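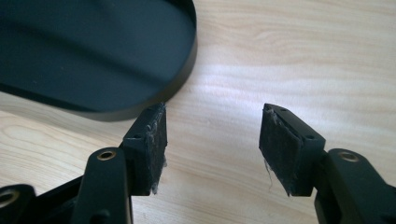
Wenjie Qiu wrote to us after the January issue that she had oiled her dining table three times, exactly as the tin told her, and it still felt sticky under her arm every morning. She wanted to know if she had bought the wrong oil, or if her table was simply the wrong wood. Several other readers of the Dendalside newsletter asked nearly the same thing, so I will try to answer all of them together.

First, the oil is probably fine. Most sticky tables I have met were sticky from too much oil and too little wiping. Wood takes what it can take in the first 15 or 20 minutes, and what is left on top does not go in later, even if you leave it the whole night. It stays there and becomes a kind of soft skin. If you then put a second coat on this skin, you are oiling the oil.

When I started working with furniture, in a small shop in Culwood, I also believed that more was better. My teacher there gave me an old shelf for practice and let me do it my way. The shelf was still collecting dust in its surface a month later, and he used it to show every new person what I had done. I did not enjoy this very much, but I remember the lesson.

What to do with a table that is already sticky

Try the easy way before you take out sandpaper. Put a small amount of fresh oil of the same kind on a white nylon pad and rub it over the sticky area, always along the grain. The new oil softens the old one, if the old one is not too hard yet. After ten minutes wipe everything off with clean cotton cloths. Change the cloth often. When a cloth comes away almost dry, you can stop.

Leave the table alone for two days with a window open. Then put your palm flat on it and lift it slowly. If you feel it pull at your skin, do the same work again. If the second time does not help either, the old layer has become too hard and you need to sand lightly with 240 paper and begin from bare wood. On a veneered table please be very careful with this, and if you do not know whether it is veneer, look at the end of the board from below. The grain on solid wood continues over the edge.

A word about the cloths. Cloths with linseed oil or similar oils in them can heat up and catch fire by themselves when they are left in a ball. Spread them out flat outside until they are stiff, or put them in water in a metal can with a lid. I know that many of you have heard this already, but I repeat it in every issue where oil is mentioned and I will continue to do so.

About light woods

Two letters asked how to keep a pale table pale. Ash, birch and maple all become more yellow with ordinary linseed oil, and in a sunny room it goes faster. There are oils sold with a little white pigment in them, which hold the color back for some years. They need stirring all the time, because the pigment sinks to the bottom, and if you forget you will have a clear coat at the beginning of the table and a milky one at the end. Test it on the underside first and look at it by daylight. A lamp in the evening will make nearly every sample look nice.

Soap is the other possibility. Soap flakes in warm water give a dull, soft surface that many people like, and it is cheap. It has to be repeated every few weeks in the beginning, and red wine will leave its mark. I have soap on my own kitchen table and I accept the marks. My husband accepts them less.

Baoshan Kong asked if he can change from soap to oil. Yes, but wash the table with plain water first, let it dry well and sand it once. Oil does not go evenly over old soap. Going from oil to soap is more work, and I would only do it if the table needs sanding anyway.

Rings and dark spots

White rings from hot cups are usually in the finish, and on an oiled table they often go away with a bit of new oil and patience. Black spots are a different matter. They come from iron and water together, for example from a wet can or a pan with a rusty foot that stood there overnight. Oak is the worst for this. Oxalic acid can take the black color out, but wear gloves and glasses, follow what is written on the package, and rinse the wood well afterward. Treat the whole top and not only the spot, or you will change a dark spot into a light one.

Dates and small notices

The repair evening is again in the back room on Van Wyk Street, from 6:30 p.m. There are 11 places at the benches. Bring your own cloths if you can, cotton and without buttons, as old shirts are very welcome but we always find the buttons too late.

The Zemham sawmill has sent us its new list of short boards. Most are ash and some are cherry, up to 33 inches long, good for stools and cutting boards. The list hangs by the door and I can also send it to you.

Next month I will write about drawers that stick in damp weather. If you have such a drawer, please tell me which side of it is rubbing.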